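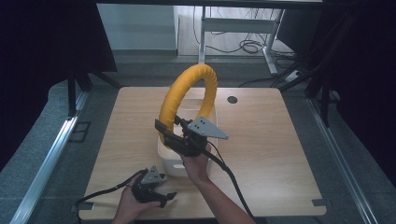 Keeping fabric-covered things in plastic bins: does the cover suffer?

I've been slowly putting our craft and play corner into some kind of order since April began, and I've got to the awkward stuff, the things that have a shape and won't give it up. The worst is a padded ring with a yellow cover, a good thick one, and when I set it in a white bin it stands up on its edge and leans out well past the rim. The bin is the ordinary rectangular sort with a handle slot cut in the front, and I like those because I can pull them off the shelf with one hand while I hold the door with the other (our closet door swings shut, long story, old house).

My trouble is that I'd like everything to live in a bin with a lid, and the ring plainly isn't going to lie down in this one. I could squash it in, I suppose, but then does the padding come back? And is the fabric all right shut up in plastic for months? The closet is on an outside wall and gets a bit stuffy in summer. I have 16 of these bins already, so I'd rather not start over with a different size if I can help it. Thank you for reading all this!

Posted by murutell_attic, 2025-04-05

kunar_quilts

Oh, I do sympathize, I have a whole shelf of things like this! Please don't squash it. Foam and stuffing will usually put up with a squeeze for a week or two, but leave a fold in for a season and you may well get a flat spot that never quite plumps up again. I did it to a round bolster once and it has had a dent like a thumbprint ever since.

What I'd do is leave the lid off that one bin and put it on the top shelf, with the ring standing up just as you have it. If dust bothers you, drop an old cotton pillowcase over the whole thing, ring and bin together, and tuck the open end underneath. Cotton lets the air through and you can throw it in the wash. If the cover has a zipper, take it off and wash it before you put it away, and let it dry a full day longer than you think it needs. Any damp left in the seams is what gives you that musty smell, much more than the plastic does. The handle slot helps you too, so don't tape it over.

I used to work at the Virk fabric store in Atanitz and we kept cushions on open shelves all year round. They faded a little on the window side, so do keep the yellow out of the sun if you're fond of it.

shelf_by_shelf

Just hang it on a hook. It's a ring.

atanitz_annex

I agree with the pillowcase idea, but I'd be careful with the hook. A heavy padded ring on a thin hook will stretch and crease at the top. If you do hang it, use a fat wooden peg or slip a piece of pipe insulation over the hook first. Measure your shelf height before you settle on any of this, too. Mine were too close together and I had to move every single bracket.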